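COMMUNIQUÉ DE PRESSE
Pour diffusion immédiate

Ateliers de réemploi au jardin : l'association Ifans reprend en octobre, avec des prétentions revues à la baisse

Tustholm, octobre

L'association Ifans rouvre ce mois-ci ses ateliers de réemploi et de jardinage dans les locaux de l'ancienne graineterie de Tustholm. Le programme compte 9 séances jusqu'au printemps. Il succède à un cycle intitulé « Zéro déchet au potager », dont le titre a été abandonné parce que les animateurs ne le jugeaient plus défendable.

Le présent communiqué annonce donc une reprise. Il tient lieu aussi de mise au point, car plusieurs affirmations ont circulé à propos du premier cycle, parfois dans nos propres documents, et nous ne souhaitons pas les voir reproduites une fois de plus.

Ce que nous avions annoncé

La plaquette du premier cycle promettait aux participants de « diviser par deux » leurs achats de jardinage. Ce chiffre ne venait d'aucune mesure. Il avait été proposé en réunion, trouvé parlant, puis imprimé. Deux bulletins de quartier l'ont repris, et il nous est revenu quelques mois plus tard sous la forme d'une « étude ». Il n'y a pas eu d'étude.

La même plaquette assurait que les bacs fabriqués en atelier duraient aussi longtemps que ceux du commerce. Nous n'en savons rien. Une partie des bacs montés l'hiver dernier dans la cour de la graineterie présentait au printemps des planches gondolées et des angles ouverts. D'autres tenaient très bien. Le bois venait de palettes récupérées chez trois fournisseurs différents, personne n'avait noté lesquelles allaient où, et il est donc impossible d'en tirer quoi que ce soit.

« J'ai relu la plaquette à voix haute devant l'équipe et je me suis arrêté au deuxième paragraphe », déclare Stuart Blackburn, responsable des ateliers. « Je veux bien qu'on soit enthousiaste. Mais des gens ont donné un samedi entier sur la foi de ce texte, et certains sont repartis avec un bac qui n'a pas passé mars. »

Ce qui change

Le nouveau cycle s'appelle simplement « Réemploi au jardin ». Il se tient dans la grande salle, de 18 h 30 à 21 heures, et se concentre sur un petit nombre d'objets que les animateurs savent fabriquer et réparer : bacs de culture, châssis à partir de fenêtres déposées, étiquettes, tuteurs, composteur de balcon. Les suspensions en bouteilles plastique, très demandées la première année, disparaissent du programme. Elles chauffent au soleil, se renversent au premier coup de vent et finissent dans la poubelle où l'on se félicitait de ne pas les avoir jetées.

Les palettes sont désormais triées à l'arrivée. Celles qui ne portent pas de marquage lisible sont refusées pour tout ce qui touche aux légumes. La mention HT, qui indique un traitement thermique, est exigée ; la mention MB, qui signale une fumigation au bromure de méthyle, entraîne un refus sans discussion. Cette règle figurait déjà dans le règlement précédent. Elle était appliquée de façon inégale, surtout en fin de saison, quand le bois venait à manquer.

Les vieux pneus, eux, sont écartés sans exception. L'association a reçu à ce sujet plusieurs courriers de jardiniers qui y cultivent des pommes de terre depuis longtemps et s'en trouvent bien. Elle en prend note et maintient sa position.
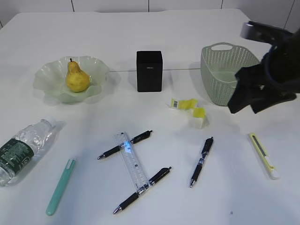
La participation est fixée à 9 euros par séance, matériel compris. Le premier cycle était gratuit, ce qui avait été présenté comme un principe. La gratuité avait surtout pour effet de remplir les listes d'inscription et de laisser les chaises vides : sur 488 inscriptions enregistrées, 175 personnes sont effectivement venues à au moins une séance. L'ancien bilan d'activité mentionnait seulement le premier de ces deux nombres. Les habitants pour qui le tarif serait un obstacle peuvent demander à en être dispensés, sans justificatif.

Le partenariat avec Flurard

La jardinerie Flurard met à disposition du terreau et des chutes de toile de paillage. En contrepartie, son nom apparaît sur l'affiche et à l'entrée de la salle. L'accord s'arrête là. Les animateurs ne recommandent aucun produit de l'enseigne, aucun bon d'achat n'est distribué, et les adresses électroniques des inscrits ne lui sont pas transmises.

Ce point a fait l'objet d'une négociation assez longue. Une première version du contrat prévoyait une « séance découverte » dans les rayons du magasin, avec remise en caisse. Ifans a considéré qu'un atelier de réemploi qui se termine devant des bacs neufs en promotion posait un problème de cohérence. Flurard a fini par en convenir, ou du moins par retirer la clause.

L'association est consciente que du terreau en sac livré par camion n'a pas grand-chose d'exemplaire. Le compost produit sur place ne couvre pas les besoins et sa qualité varie beaucoup d'un tas à l'autre. Tant que ce sera le cas, nous utiliserons le terreau et nous le dirons.

L'application Dreditora

Les inscriptions passent par Dreditora, service en ligne qui propose également aux participants un calcul automatique de leurs « kilos évités ». La fonction est activée par défaut chez les associations utilisatrices. Ifans a demandé sa désactivation.

Pendant le premier cycle, l'outil avait attribué à nos ateliers près de 400 kilos de déchets évités. Le calcul partait du poids théorique des objets neufs que les participants étaient supposés ne pas acheter. Il comptait un bac en bois comme un bac en béton si la case correspondante n'était pas cochée, et ne déduisait ni les chutes, ni les vis, ni les bacs abandonnés au printemps. Le résultat s'affichait en vert, avec une feuille. Il faut reconnaître que nous l'avons d'abord trouvé très joli et que nous l'avons partagé.

Stuart Blackburn ne souhaite pas remplacer cet indicateur par un autre. « On me demande souvent quel est notre impact. Je réponds que des gens ont appris à se servir d'une visseuse et à reconnaître une palette traitée. Pour le reste, il faudrait suivre les bacs chez eux pendant plusieurs années, et nous n'avons pas les moyens de le faire. »

Un suivi modeste est tout de même prévu. Chaque bac sortant de l'atelier recevra une étiquette en zinc indiquant le mois de fabrication et la provenance du bois. Les propriétaires seront invités à donner des nouvelles au printemps suivant, y compris mauvaises. L'association ne publiera rien si trop peu de réponses lui parviennent.

Programme des premières séances

La séance d'ouverture, en octobre, porte sur le tri du bois de récupération : lecture des marquages, démontage sans fendre les planches, retrait des clous. Elle ne donne lieu à aucune fabrication. Les participants du premier cycle avaient regretté de ne pas repartir avec un objet dès le premier soir ; les animateurs estiment que la moitié des ratés venaient de là, mais précisent que cette proportion est une impression.

La deuxième séance sera consacrée au bac de culture simple, sans pieds ni tablette. La troisième traitera des châssis, avec un rappel sur les peintures anciennes : les fenêtres dont l'âge est inconnu ne seront ni poncées ni découpées dans la salle. Viendra ensuite le composteur de balcon, dont il sera question aussi des moucherons et de l'odeur, sujets passés sous silence l'an dernier.

Les séances d'hiver restent à préciser. Une soirée d'affûtage est envisagée, de même qu'un atelier consacré aux semis en contenants récupérés. Sur ce dernier point, les avis divergent au sein de l'équipe. Les boîtes à œufs, en particulier, ont leurs partisans. Elles moisissent vite et sèchent encore plus vite, et les essais menés sur le rebord de fenêtre de la graineterie n'ont convaincu que ceux qui l'étaient déjà.

Informations pratiques

Les ateliers sont ouverts aux adultes et aux adolescents accompagnés. Aucune expérience n'est requise. Il est conseillé de porter des chaussures fermées et d'apporter des gants à sa taille, ceux de l'association étant presque tous trop grands. Les lunettes de protection sont fournies et obligatoires pendant le démontage.

Les inscriptions se font sur la page d'Ifans hébergée par Dreditora ou directement à la graineterie, en fin d'après-midi. Une personne inscrite qui ne peut pas venir est priée de prévenir la veille, afin que sa place puisse être proposée à quelqu'un d'autre.

Les dons de palettes sont acceptés uniquement sur rendez-vous. Les dépôts devant la porte, même accompagnés d'un mot aimable, encombrent le trottoir et partent le plus souvent en déchèterie aux frais de l'association.

À propos d'Ifans

Ifans est une association de Tustholm consacrée au jardinage, à la réparation et au réemploi. Elle gère la cour et la grande salle de l'ancienne graineterie, une petite bibliothèque d'outils et un composteur partagé. Les anciens bilans d'activité, annotés, peuvent être consultés sur place.

Contact presse : Stuart Blackburn, responsable des ateliers, à la graineterie de Tustholm. Les journalistes qui souhaitent assister à une séance sont les bienvenus et s'acquittent du même tarif que les autres participants.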